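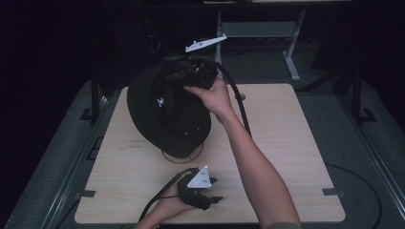
By the Tolell Press Office

Tolell, the outdoor clothing retailer, will open its repair and resale service to every customer in Lestov from December, following a trial at its store on the east side of the city. The service, called Trastus, takes in worn hats, jackets, gloves and packs, mends them at a workshop in the same building, and either returns them to the customer or sells them at a reduced price.

During the trial, Trastus repaired 290 items. Hats made up the largest group, ahead of rain jackets and day packs. The most common jobs were replacing chin straps and cord stops, restitching brims that had come loose at the seam, and putting new sweatbands into hats with otherwise sound fabric.

Until now the service has only been open to holders of a Tolell store account. From December anyone can bring in an item, whether or not it was bought from Tolell and whether or not they have a receipt.

"Customers kept asking us at the counter if we could fix things they had bought years ago, or somewhere else," a Tolell spokesperson said. "We were turning those people away during the trial. A broken strap is a small job, and there was no good reason to keep refusing it."

How the service works

Customers hand in an item at the Trastus counter on the ground floor of the Lestov store. Staff check it while the customer waits and give a written price before any work is agreed. If the customer decides against the repair, the item goes home with them and there is no charge for the check.

Most repairs will be ready in five working days. Jobs that need a matched fabric or a part from the manufacturer take longer, and the customer will be told at the counter when that is likely. A text message is sent when the item is ready, and it will be held at the counter until the end of the following month.

Items must be clean and dry when they are handed in. Waterproof jackets should be washed according to the care label, without fabric softener, which can stop seam tape from bonding. Hats can be hand washed in cool water and left to dry in their own shape. The workshop cannot accept items with mold, fuel or solvent on them.

What can be repaired

Trastus will accept bucket hats, sun hats, caps, knitted hats, rain jackets, insulated jackets, fleece, gloves, gaiters and packs. The workshop can replace zippers and zipper pulls, snaps, cord, elastic, buckles, hook-and-loop tape and straps. It can patch tears and burn holes, and reseal taped seams where the lining is still sound.

Some work falls outside the service. The workshop does not re-dye faded fabric, repair climbing harnesses or helmets, or make changes to fit. Footwear is also excluded for now. Tolell said it is looking at boots and sandals but has made no decision, as they call for different machines and a separate work area.

Brims are the part of a hat that most often cannot be saved. A soft brim that has come away from the crown is a simple sewing job, while a stiffened brim that has cracked inside usually has to be replaced as a whole. Where the cost of a new brim would be more than the price of a similar hat from the resale rail, staff will say so before the customer decides.

Prices

Repairs are charged in three bands, set by the time a job takes at the bench. Small jobs, such as a new cord stop or a snap, are in the lowest band and can often be done the same day if the workshop is quiet. Zippers, straps and short seams are in the middle band. Full zipper replacement on a lined jacket, pack harness work and seam resealing are in the highest.

The price list will be posted at the counter and on the Tolell website before the service opens. Account holders who used Trastus during the trial will pay the same as everyone else from December, and any repair credit they already hold will still be honored.

Customers who no longer want an item can give it to Trastus for store credit. The amount depends on the type of item and its condition after inspection. Tolell will not give cash, and it will not give credit for items it is unable to resell. Those can be left for parts if the customer wishes. Buckles, zipper pulls, toggles and straps taken from them are used in other repairs.

Resale rail

Repaired items offered for sale will hang on their own rail beside the counter, with a tag that lists the work carried out. They come with a repair guarantee that covers the mended part. Normal wear to the rest of the item is not covered, and this is stated on the tag.

In the trial, hats sold faster than anything else on the rail, and plain dark colors went first. The store plans to put out fresh stock on Sunday mornings, before opening, so that weekend shoppers see it. There will be no online resale when the service opens. "People want to try a hat on," the spokesperson said. "They want to see how far the brim comes down and whether the strap sits right under the chin. We may put jackets online later, but the hats will stay in the store."

Workshop and training

The Lestov workshop is run with Tuncer, a textile repair company that has worked with Tolell since the start of the trial. Tuncer supplies the benches, the sewing machines and the heat press used for seam tape, and it trains the staff who work there. Three full-time repair staff will be based in the workshop when the service opens to the public, and counter staff will be trained to carry out the smallest jobs themselves.

A Tuncer spokesperson said: "Most of what comes across the bench is good fabric with one weak point. With hats it is usually the place where the strap goes into the side seam. It gets pulled every time the wearer pushes the hat back off their head. We put in a small backing piece there when we replace the strap, and it spreads the load."

Tuncer will also run repair evenings in the workshop, where customers can learn to sew on a patch, fit a cord stop and replace a zipper pull. Thread, needles and patches are provided – people only need to bring the item they want to work on. Places are limited by the number of benches and must be booked at the counter or through the website. Under-16s are welcome with an adult.

Opening hours

The Trastus counter will be open during normal store hours, with last drop-off one hour before closing. The workshop itself is closed on Sunday, so items handed in that day will be checked and priced at the counter but will not go to a bench until the next working day. Parking is behind the building, and there is step-free access from the parking lot to the counter.

About Tolell

Tolell sells clothing and equipment for walking, camping and travel. Its Lestov store stocks men's, women's and children's ranges and is home to the Trastus repair and resale service.

About Tuncer

Tuncer repairs outdoor clothing, workwear and luggage for retailers and rental companies. It also provides repair training and workshop equipment.

Media contact

Requests for interviews, workshop visits and further images should be sent to the Tolell Press Office through the media page of the company website. Filming in the workshop is possible on weekday mornings by arrangement.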